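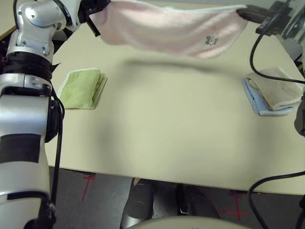

Birnedeck Shared Workshop Opens Its Towel-Folding Build to Members and Neighbors

BIRNEDECK, 14/07/2024 - The Birnedeck shared workshop today announced that Flelleo, its member-run home automation project, is open to anyone who wants to work on it. Flelleo is an effort to get a two-armed robot to fold household towels on an ordinary table, using parts and software that workshop members can repair themselves.

Work on the project began in November. Members have since logged 2178 hours on it, most of them spent on arm control, cable routing and the gripper fingers. The current version picks up a towel by two corners, holds it over the table, lowers it and makes the folds in order. Terry cloth was chosen for the first stage. It is thick enough to grip and soft enough to cause trouble.

The robot has attempted 3183 folds in the workshop's log so far. A fold counts as good when the edges line up closely enough for the towel to go on a shelf. By that measure almost 80 percent of last month's attempts passed. The most common fault is a corner that slips out of one gripper while the towel is being lowered. The second is a towel that bunches at one end when both grippers let go at different moments.

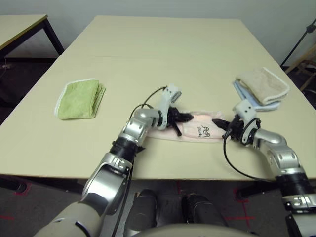 Flelleo holding a pink towel at both ends on the workshop table.

Endov, a small parts supplier, is providing replacement gripper fingers through the end of the year. Members will test 3 finger shapes against the current one and publish the results, including the ones that do worse. The control code and the fold log will be posted at the same time.

The next stage covers towels of different sizes in one batch. The software now expects to be told the size before each fold. Members want the robot to measure the cloth for itself while it is held up, then set the fold line from that. T-shirts are on the list but have no date.

Interest has also come from outside Birnedeck. The Juhl makerspace plans to set up the same software on its own pair of arms and share its log with the project.

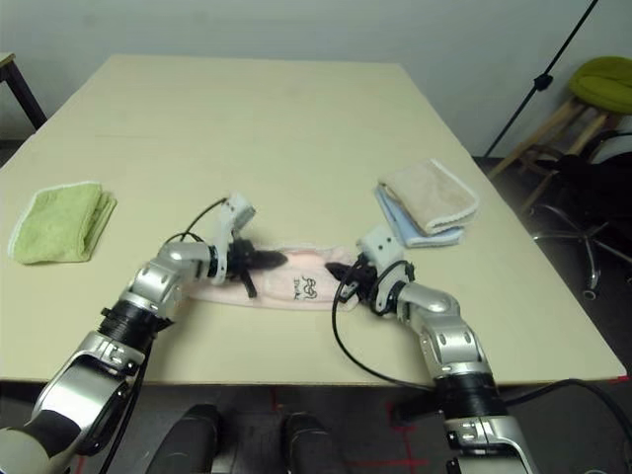 Juhl said in a message to the workshop that the slipping corners were the part it most wanted to work on, and that it would rather see a slow fold that holds than a fast one that has to be done over. It also asked for the log to list the towel fabric with each attempt. The workshop has added that field.

Open build nights are held twice a month. No robotics experience is needed, and tools are provided. People who can sew are especially welcome, as are spare towels in any color. Sign-up sheets are at the front desk.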